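The linen cupboard got its October reckoning on Monday, mostly so I could stop apologising to guests for it. Danica Kovačević gave me the teal-green cloth when I left Tranatstead, and I have never once got it to lie flat. You smooth one fold and another turns up over by the corner.

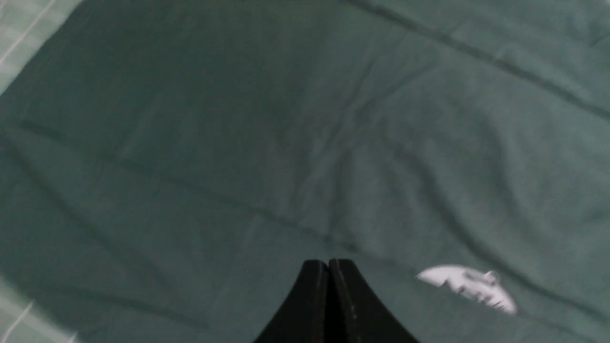 My mum ironed everything, tea towels included. I own an iron – it lives behind the vacuum and we respect each other's space. So the teal gets folded creases and all, and goes on the second shelf, under the good towels.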